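Votik tabletop arm, reviewed after one winter of kitchen chores

Posted in: Home automation

Rating: 2 out of 5

I bought the Votik arm in December from Fultari, the online shop, with the idea that it would take over the small jobs in my kitchen that I do not enjoy. I mean clearing the table after breakfast, putting little things back where they belong, sorting what is left on a plate. I have some experience with machines from my work in a packing shed near Drundcombe, so I was not expecting a butler. My question was simple: can a machine do a household chore yet, from start to finish, while I do something else?

Setting up was easier than I feared. The base clamps to the bench and the calibration was finished in 12 minutes. The manual is written in clear language, which I value very much because English is my third language. The colour of my bench did not disturb the camera, and neither did the morning light, although I had read complaints about both.

The movements are smooth when the arm carries something light and dry. Plastic cups went well from the first evening. A folded tea towel also went well, as long as I folded it in the same manner every time. The arm is quiet enough that I can listen to the radio at normal volume.

Small objects are a different matter. I gave it mixed plates, with glass things and little round things together, and it was slow to decide which one to take first. One plate needed nine tries, and I had already washed the rest of the dishes by hand. Clear glass is the hardest, in my opinion. The fingers would close beside the rim and the software would still report a good grip. It also has no feeling for when a job is finished. It would go back to an empty plate and look for more.

The fingers themselves are well made, but they have narrow points and I would like a softer pair for glass. Fultari sells one under the name Tan, and it was out of stock each time I looked. The customer service answered politely and did not give a date.

Compared with the machines at my work, the difference is clear to me. In the shed, every box has the same size and arrives at the same place, and the machine is faster than any of us. In a kitchen nothing is the same two mornings in a row. I spent more time preparing the table for the arm than I would need for clearing it.

I will keep mine, because I enjoy adjusting it and the updates come often. For a person who only wants a clean table, I cannot recommend it at this price. If you have a workshop and sort the same parts every day, my rating would be higher.

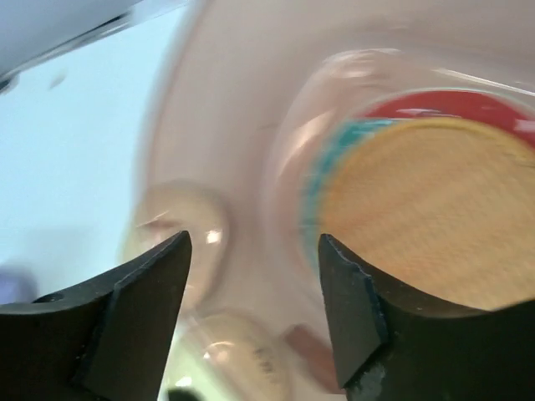
Another owner replied that two stars was too strict, as theirs puts away plastic lids every night without help, but agreed that they would not leave it alone with anything made of glass.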